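Home | Projects | Reports | Grants | Contact
Search this site Go
Print this page | E-mail this page

Lurkgate Computer Reuse: progress report to the Trurus Fund, January

The grant asked us to strip and sort 2,000 retired desktop computers over the life of the project. We have done around 200. I would rather say so on the first page than bury it in a table.

The plan, written with Lubis, assumed every tower would open the same way and give up its parts in the same order. They don't. Some have blue plastic latches you can work with a thumb, others want a screwdriver and patience. Power supplies come out well enough. Motherboards are slower, and a board with an empty processor socket is worth much less to our buyers than the plan supposed. Plenty arrive like that.

I also doubt the resale figures. Workness has taken 2 loads of sorted boards and paid for one. Until the second is settled I can't honestly call it income, whatever the spreadsheet says.

We ask to keep the present budget and drop the target for complete working machines, which I never believed in. Recovering parts from opened cases, like the Dell below, is the bit we can do.

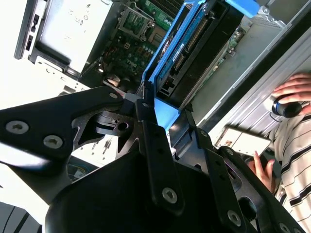 Comment from Lubis: we'd hold on to the target for now and look at it again when Workness has paid. The early towers were the worst of the lot, and the next delivery should be easier to open.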